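Notebook, two-arm bench. February, Saturday, started just after 9.

Meant to do this on Friday. The equipment request has to go in with the rest of the group's, and what I have so far is a supplier quote, a page of wishes and a spreadsheet with the wrong total in it. Writing it out here so that whoever picks up the bench after me can see why we asked for what we asked for.

The wish list, as it stood at the last meeting:

- second set of fingers for both grippers
- wrist force sensors, both arms
- new bench top, bolted frame
- quick-change plates
- spares (cables, cuffs, hose)

Plerkimer have quoted for the lot as a bundle. I don't like bundles. Their covering note says the force sensors will "transform" our joining work, and there is nothing behind that except a video of a peg going into a block. A peg is stiff. Hose sags and twists, and it squashes if you grip it hard enough to stop it twisting. I asked for any results on corrugated hose and got the peg video again.

Amo will sell the sensors singly but want 11 weeks. Grandholm have the plates in stock, or say they do. They said that last year about the cable clips as well.

10.20. Set up the hose join again, mostly so I'd stop arguing with the spreadsheet. One length in each gripper, fingers on the ribs just behind the cuff, white connector in the middle.
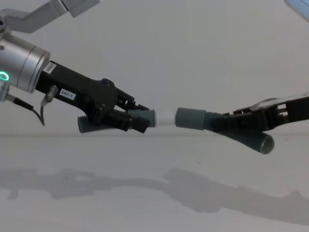
Hose join, both arms. Left gripper is 297-1.

Things I'd want somebody to look at before spending money:

The fingers are closing on ribbing. Every time we move the grip by a rib or so the cuff ends up pointing somewhere slightly different, and then we blame the arm. I'm not convinced a force sensor fixes that. It would tell us we'd missed, and we can already see that we've missed. Shaped finger pads might do more, and those we can print ourselves for the cost of the material and a couple of evenings.

The cables. Two black ones hanging off the left side, both with slack in them. Fine for a straight push. If we start rolling the wrist to seat the connector I expect one of them to catch, and a replacement lead is on the same long wait as the sensors. Spare leads should move up the list. They are dull and cheap and always get cut first.

Free hose end. The right-hand piece bends down under the gripper and its weight pulls on the cuff. A simple rest on the table would take some of that. Not in anybody's quote. Try a block of foam first.

11.45. Went through the old log for numbers. We have 52 joins written up properly, with the grip position noted, and a lot more with just a tick or a cross, which are no use to me. Of the 52, almost 70 per cent have "cuff angle" in the notes column. I know who wrote most of those notes (me) and I know I was looking for it, so take that with some salt. Still, there's very little in there that says "pushed too hard", and that's the complaint the sensors are meant to answer.

Spreadsheet: the 2056 in the spares row is the old Hoàng price and includes delivery on the first order only. Somebody has copied it across as a yearly figure. Corrected, original left in a comment.

What I'm putting in, for now:

Spare leads, yes, two per arm.
Hose, cuffs and connectors, yes, from Hoàng, one order.
Quick-change plates, no. We change grippers perhaps twice a term.
Bench top, no. I'd like one, but I can't point to a single failed join I'd put down to the table.
Force sensor, one, for the left arm only, and only if Amo will lend one first. If they won't lend it I'd sooner wait for the next round.
Finger pads, print our own, no request needed.

I expect an argument about the sensors. The case for buying a pair is that the discount goes if we split them. My answer is that half of a thing we don't need is still cheaper than all of it, but I'll bring the log.

To do: ask Amo about a loan unit. Ask Plerkimer for a price per item, in writing this time. Draw up pads to match the rib spacing, measure it off the spare length and not off the data sheet. Start filling in grip position on EVERY join, including the ones that work.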